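Robot Cell Operators (2 posts) – Tableware and Snack Packing
Hurkeo, Berkunik site

Full time, permanent, day and late shifts
Reports to: Shift and Training Lead
Closing date: end of June

About the job

Hurkeo packs hospitality trays for customers who run meeting rooms, training centres and small hotels. A tray goes out with plates and snacks, comes back with plates, and the plates are racked, checked and sent out again. Until last year all of that was done by hand at the Berkunik site. We now have two-armed robot cells doing part of the racking and part of the snack packing, and we are looking for two people to work with them.

You do not need a background in robotics. Most of the people who run the cells now came from the packing line, and the rest came from kitchens, warehouses and a garden centre. What we need is someone who notices when things are not as they should be, writes it down clearly and is comfortable stopping a machine.

What the work is like

Each cell has a table, a pair of arms and the goods for that run. A run might be plates into a dish rack, snacks between a basket and a tray, or a mixture. You set out the items, start the run, watch it and step in when it needs you. Between runs you reset the table and fill in the run sheet.
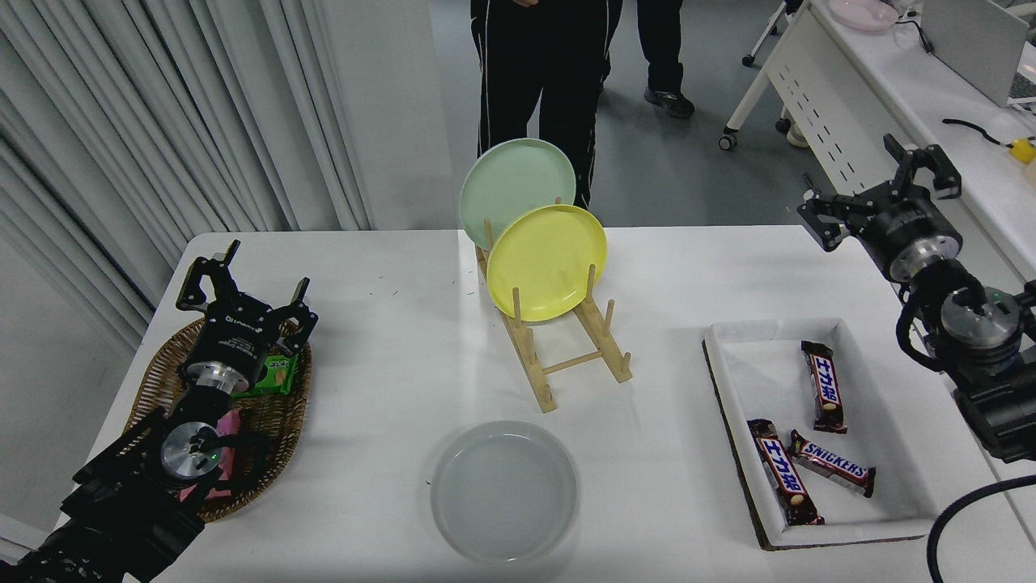

Thaweesak wrote, when we asked the current operators what should go in this advert: please tell them it is a standing job with a lot of watching in it. I was on the hand line before and my shoulders hurt. Now my shoulders are fine and it is my feet and my concentration. I prefer it, but somebody who likes to be busy with their hands for the whole shift may not. Also the arms are slower than a good packer and you have to let them be slow.

We think that is fair, and we have kept it in as it was sent. The cells are slower than our best packers on mixed goods. They earn their place on the late shift, where we have found it hard to keep people, and on long runs of the same plate.

Your main duties

– Set out racks, plates, baskets, trays and packets to the layout card for the run
– Start, pause and stop the cell, and keep within the marked standing area while the arms are moving
– Record every stop on the run sheet, with the cause if you know it and a question mark if you don't
– Take chipped or scratched plates out of use
– Swap gripper fingers when they are worn (training given)
– Hand over to the next shift in person, at the table
– Work on the hand line for part of each week

The last point matters to us. Operators spend one shift in every 3 on the hand line. The packers asked for this when the cells came in, as they did not want a separate group forming that had forgotten how the job is done. It also means that when a cell is down for a whole shift, the work still goes out.

What has changed for people here

Applicants ask about this at interview, so it may help to have it in writing. The first cell was set up in a corner of the packing hall and ran for one shift a day. No permanent member of staff lost their job when it started. We did stop taking on agency packers for the late shift, and some of those people had been with us on and off for years. Four of them are now permanent. The others are not here any more, and we won't pretend that had nothing to do with the cells. 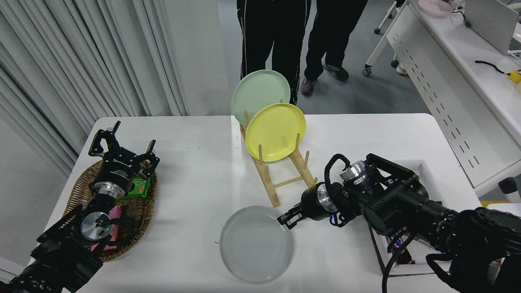 The pay grade for a cell operator is one step above a packer, and it stays with you during your hand line shifts. Breaks are the same for both. Nobody is measured against the speed of the arms. Cell figures are posted by the hall door for everyone to read: the last full month shows 2,413 runs, and 348 of those needed an operator to step in. Stepping in is part of the job and is not counted against you.

The cells keep a log of arm movements and stops. They do not record who was on shift. The run sheet does have your initials on it, and only the shift lead and the maintenance team see it.

Who we are looking for

You should be able to stand for most of a shift, with or without a perching stool. You should be able to read a layout card and write a short note in English. Experience of packing, catering, stock work or machine minding is useful. If you have none of those, tell us about something else you have done that needed patience.

Training lasts three weeks. The first week is on the hand line, the second is next to an experienced operator, and in the third you run a cell with someone close by. You are on full pay throughout. If you decide in that time that the cell is not for you, we will offer you a packer's post where we have one open.

How to apply

Send a CV or a one-page letter to the Berkunik site office, or hand it in at the Larnum Road gate between 8 am and 4 pm. Please say which shift you would prefer. We invite everyone who is shortlisted to spend an hour in the hall before the interview, so that you can see a cell running and talk to the people who use it.
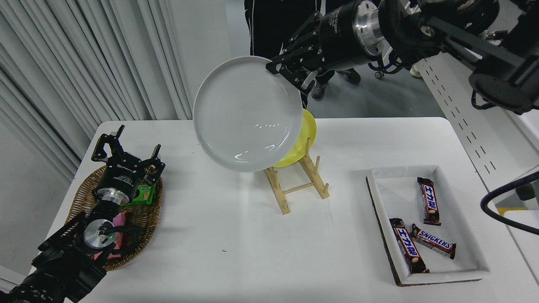 Nélida Urrutia
Shift and Training Lead, Berkunik

I will be at all the interviews, together with one operator and one packer. We will let you know either way within two weeks of your visit. If you need an adjustment for the visit or the interview, such as a seat, a quieter time of day or someone to read through the layout card with you, put it in your letter and we will arrange it.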